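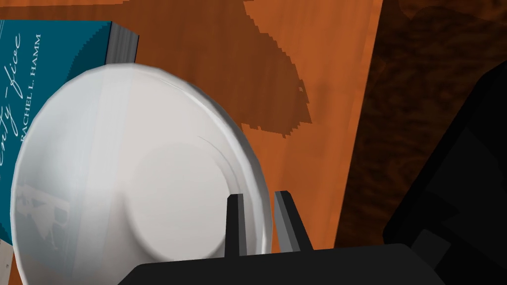
How do I sign up for a class at Flekenwood Pottery?

Fill in the form on the Classes page or call the front desk. Your place is held once we have a deposit of $30, and the rest is due on the first night. We send a short email with the room number and what to wear.

What does a course cost?

The six-week beginner course is $210. That covers 25 pounds of clay, glazes, and two firings. Extra clay is $18 a bag. Members get 2 open studio sessions a week at no charge while they are enrolled.

Do I need any experience?

No. Most people in the beginner course have never touched a wheel. The first two weeks are spent on centering and pulling a low cylinder. Bowls come in week three and handles in week five, if the group is ready.

Who teaches the classes?

Terence Catterall teaches the beginner and intermediate wheel courses. Stuart Wainwright teaches handbuilding and runs the glaze workshops in November.

What should I bring?

An old towel, an apron, and a basic tool kit. The desk sells kits if you don't have one. Keep your fingernails short. Tie back long hair - this one is a studio rule, and the teacher will ask.

How long before I can take my work home?

Plan on three to four weeks from the day you finish a piece. It has to dry, go through the bisque firing, be glazed by you, and then wait for the next glaze firing. Thick pieces take longer. We don't rush drying, even before the holidays.

Where do I pick up finished work?

Finished work goes on the gray racks by the Lileck Street door. We keep it for 60 days. After that it may be sold at the spring seconds sale or thrown out.

Can I fire work I made at home?

Yes, if it is cone 6 clay and you can tell us the brand. Bring the bag or the receipt. We charge by the shelf, and a half shelf is the smallest amount we take. We do not fire low-fire clay or anything with glass in it.

Are the glazes food safe?

The studio glazes marked with a green dot are meant for dishes. The others are for vases and outside surfaces only. If you mix your own glaze, we can fire it on a test tile first, but we can't tell you it is safe to eat from.

My pot cracked or stuck to the shelf. Do I get a refund?

We don't refund firing fees for cracks, warping, or glaze runs. Leave a quarter inch of bare clay at the foot and most sticking problems go away. If the kiln itself failed, we credit the full fee.

Do you host groups?

We do, for up to 75 people across both rooms. Groups larger than 20 need to book a month ahead. The Trastberg room has its own entrance and a sink.

Is there parking?

The lot behind the building is free after 5 p.m. Before that, use the Kollár Avenue garage. We don't validate tickets.

Page last updated 05/12/2024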